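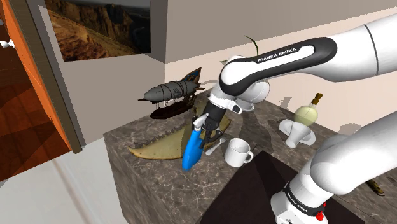
4 min read

Bring back the boring cleaning cupboard

I moved into my place in February and the previous tenant had left everything under the sink. Glass stuff. Oven stuff. A foam for grout, a different foam for "tile joints" (same thing). Something for stainless steel that smelled like a dentist. It took me an evening to sort through and by the end I was just angry. Hence this.

We've been talked into owning too many cleaners. I really believe that. A kitchen needs dish soap, something that cuts grease, something for the bathroom, and that's close to it. Maybe vinegar. The rest is shelf space.

Go into any big Hiltorum and look at the aisle. Our branch has one whole side of it given over to sprays and I went and stood there like an idiot reading labels. Kitchen spray, counter spray, "daily" counter spray. Daily! What's the other one, quarterly? The ingredients lists were so close that I had to keep checking I hadn't picked up the same one twice. Different scent. Different cap. Different price, of course.

And the smells. Can we talk about the smells. I don't want my counter to smell of a linen meadow. I don't want to eat toast off a linen meadow. Clean shouldn't smell like much of anything, and half the time the perfume is there so you feel like you got your money's worth. I'll admit to liking a bit of lemon. Fine. Lemon is allowed.

People tell me the special ones work better. Some do! Oven cleaner is a real thing, I've tried to do an oven with baking soda and a good attitude and it was a miserable afternoon. Limescale too, if your water is hard like ours. So I'm not a purist. But a separate product for the outside of the fridge? A wipe for the remote? A damp cloth exists. It has existed for quite some time.

What bothers me more is the refill thing. Wutari started selling concentrate last year, little sachets you mix with tap water, and I thought great, finally. Then they only fit the Wutari bottle. The neck is some odd shape so the regular trigger won't screw on. So you buy the bottle, and then teh trigger goes after a few months because triggers always go, and guess what, they don't sell the trigger. You buy the bottle again. How is that a refill.

Ikska does it properly, for the record. Plain jug, normal thread, any old bottle you have. Ugly label. You have to go to the hardware place on Štefanec street to get it and they're shut at lunch, but the jug lasts me forever and I've stopped thinking about it, and that's all I ever wanted out of soap.

My other gripe is storage. Small apartments, families, dogs, and somehow we're meant to keep 40 bottles upright behind a drain pipe. They leak. They fall over when you reach for the trash bags. If there are kids around it's worse, more caps to check, and please don't decant things into drink bottles, ever, label it.

So, use up what you have. Don't mix it to get rid of it faster, bleach especially. Then buy less. I got down to 3 and the floor looks exactly the same as it did before, possibly becuase I mop it about as often.

My mother has kept house on one bar of green soap and a bucket her whole life and she thinks this entire column is ridiculous. Why would you write about it, she said. Go clean something.

Related

Who decided every towel needs a purpose
The case for the ugly dish rack
I gave up fabric softener and my shirts are fine
Letters: your hard water tips

Contact | Copyright, all rights reserved | Back to top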